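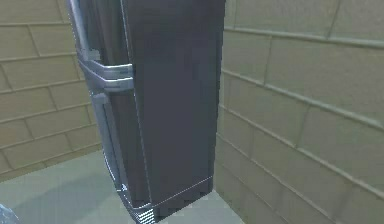
Robots take over the fridge rounds at Koo

I spent Friday morning at Koo, the catering kitchen in Iserdale, where the staff are getting ready to hand the fridge checks to a robot in August. It's practicing in simulation first, on a big dark gray two-door fridge with silver handles, and it has to get through 1,000 practice runs before it's let near real food!

Felicidad Dela Peña has run the morning shift for 10 years and she's pretty cheerful about it (she won't miss the clipboard). Her crew spends two hours a day opening doors and writing down temperatures, and that time now goes to prep. Two people are moving to the new menu team. What she still wants from Nelero, the supplier, is a straight answer on who gets called when a door is left open overnight.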